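Skundex Pantry Storage: Frequently Asked Questions

Last revised in March. Applies to the Butlow wire shelf, the Nevier plastic basket and the Guillot carrier bag.

What is the shelf made of?

The Butlow unit is a white wire frame with two wooden boards. The boards rest on the frame and are not fixed. The coating on the wire resists damp. The boards have a light oil finish and will mark if wet produce is left on them overnight.

How much weight can each board carry?

34 pounds, spread evenly. A full basket of potatoes or squash should sit over the side rails, where the frame is stiffest. Do not stack one loaded basket on another.

Which vegetables can be kept in an open basket?

Potatoes, onions, winter squash and garlic keep well at room temperature in moving air. Store onions and potatoes in separate baskets. Carrots, peppers, cucumbers and leafy greens can stay in a basket while you unpack and sort, but should go into the refrigerator within 4 hours.

Can I leave vegetables in the plastic bag?

Not for long. A closed bag holds moisture against the skin, and soft spots start where the items touch. Move the contents to a basket the same day. If the bag must be used, leave the top open and stand it upright on the floor, out of the sun.

What is the correct order for unpacking?

Clear both shelf boards first. Put the basket on the floor within reach of the bags. Transfer heavy items first and soft items last. Remove anything split or bruised and use it that day. Lift the basket to the shelf only when it is full, using both hands under the base. Lifting by the rim bends the rim over time, and this is not covered by the warranty.

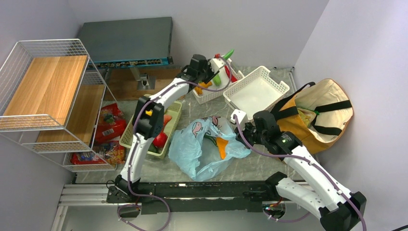
A customer in a ground-floor apartment wrote to say that she sorts in the opposite order, soft items first into a shallow basket, and has had fewer crushed tomatoes since she changed. We have no objection to this where two baskets are available. With a single basket, heavy items must still go at the bottom.

Does the basket fit both boards?

Yes. The standard Nevier basket fits the upper and lower boards in either direction. The deep version fits the upper board only.

Can the lower board be moved?

Yes. Both boards can be set forward or back on the frame. Setting the lower board back leaves floor space at the front for bags. Check that the board is supported at all four corners before loading it.

How do I clean the basket?

Warm water and dish soap. Rinse and dry fully before refilling. Soil left in the corners is the usual cause of mold. Do not use the dishwasher; the base may warp.

How do I clean the boards?

Wipe with a damp cloth and dry at once. Re-oil when the grain looks gray or feels rough.

How long do the bags last?

Guillot bags are tested to 300 trips with a normal grocery load. Replace a bag when the handles stretch or the bottom seam turns pale.

Can I order replacement parts?

Boards, wire clips and feet are sold singly. Orders received by noon on Friday ship the same day. Schools and food pantries ordering 1,000 bags or more should use the trade form, where the case price applies.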